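Project report, handed in 4/16/23 by Milagros Gallardo and Severino Segura

When we first sat down in January to choose a subject, we wanted something our own families could help us with, and we ended up with the way people in Murnmont store their winter vegetables (my grandmother was delighted, and has hardly stopped talking about carrots ever since!). Our tutor, Olga Carrasco, kindly let us keep the title broad.

We sent out 200 questionnaires and got 194 back, which surprised everyone in the class.
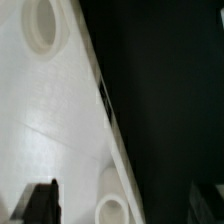
Most households still keep potatoes in a cool, dark room and onions somewhere drier, usually hung up in nets. Of those who answered, 43 still bury carrots in boxes of sand, and several wrote us long notes in the margins about how damp the sand ought to be. We have copied the best of these into the appendix, spelling and all.

## What we would change

Our question about apples was badly worded. Some people took "indoors" to include a garage and some didn't, so we left those answers out of the results.

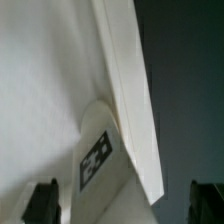
We would also have liked to talk to more young people, as 50 of our replies came from one street where nearly everybody is retired. Patricio Llorente lent us his old gardening books, and we are very grateful to him for those and for the soup.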